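4.2 Running the dish rack task in simulation

Complete this section before you connect the Ulura hand to its arm. The task loads a table, a two-tier dish rack, one cup and the hand.

1. Open the Hastent launcher and choose Tasks, then Kitchen, then Dish Rack.
2. Set the hand model to Ulura Right. The left model loads but has no grasp presets in this release.
3. Leave the random seed at 1,358 for the first run. Later sections refer to results from this seed.
4. Press Load and wait for the status bar to read Ready. The first load is slow while meshes are cached.
5. Press Step to move the hand to its pre-grasp pose over the cup.

Note: Step advances one stage at a time. Run plays all 4 stages without stopping.

Check the pose before you close the fingers. The fingers should curl down over the rim, with the thumb on the near side of the palm. If the thumb points away from the table, the hand model is mirrored. Go back to step 2.

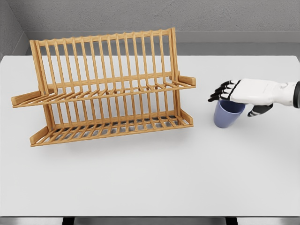 6. Open the Grasp panel and set closing force to 42 percent. Higher values tend to push the cup sideways before the thumb makes contact.
7. Press Step again to close the hand, then once more to lift.
8. If the cup slips, lower the approach height by 2 mm and reload the task. Changes to approach height are ignored until you reload.
9. Press Step a last time to place the cup on the rack.

Caution: Do not export a trajectory to the real hand until the full task has finished without a collision warning. The simulator does not check cable length – a wrist motion that is fine on screen can still pull the connector loose.

To save your settings, choose File, then Save Task As. The original task file is read-only.

Revised November 18, 2019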